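Residence Diary: Plelmont House
February 11, 2024

The residence opened at the usual hour and received the second group of the winter program. All registered guests had arrived by the close of the morning. The office recorded no cancellations, and the two late requests for rooms on the garden side were granted.

Heating

The boiler was inspected shortly after breakfast by the engineer sent from Gisler. Pressure in the north circuit had dropped again during the night, and the radiators on the upper landing were slow to respond. The engineer replaced a valve and advised that the circuit be bled weekly until the end of the heating season. The oil gauge stood at 2,938 liters when it was read at noon, a figure higher than the office had expected given the cold of recent weeks. The next delivery has therefore been put back. Guests on the upper landing were offered extra blankets – four rooms accepted.

Bedrooms and linen

The changeover of the bedrooms was completed before lunch. The laundry contract with Skudier remains in force, but the management is not satisfied with the condition in which the last two deliveries were received. Several pillowcases came back with the hems undone, and one parcel belonged to another establishment altogether. A letter has been sent. The management has also asked Bastora for a price on 200 flat sheets in a heavier cotton, to be delivered in September, when the present stock will be due for replacement. White will be kept for all bedding.
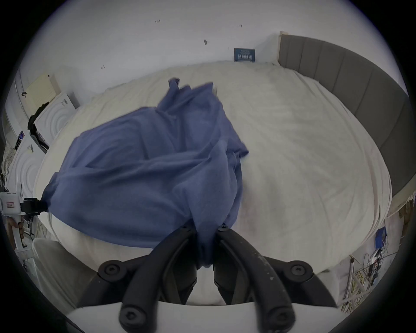 Dining room

Lunch was served in a single sitting. The soup was well received; the fish was not, and a good deal of it was returned to the kitchen. The cook has proposed that the fish be moved to the evening menu and served with a sauce. The proposal was accepted on a trial basis. The long table by the windows has developed a wobble at one end and was taken out of use for the evening.

Library

The reading room stayed open until ten, an hour later than posted, at the request of guests. The shelving of the donated books continues. The collection comes to 140 volumes, most of them travel writing and local history, and a number are duplicates of titles already held. Duplicates will be placed on the hall table for guests to take home. The lamp nearest the door needs a new shade.

Grounds

Frost remained on the lower path throughout the day. Sand was put down on the steps to the gate, and the path to the pond was kept closed. The gutter over the side entrance is to be cleared as soon as the ladder is returned from the workshop.

The front door was locked at eleven.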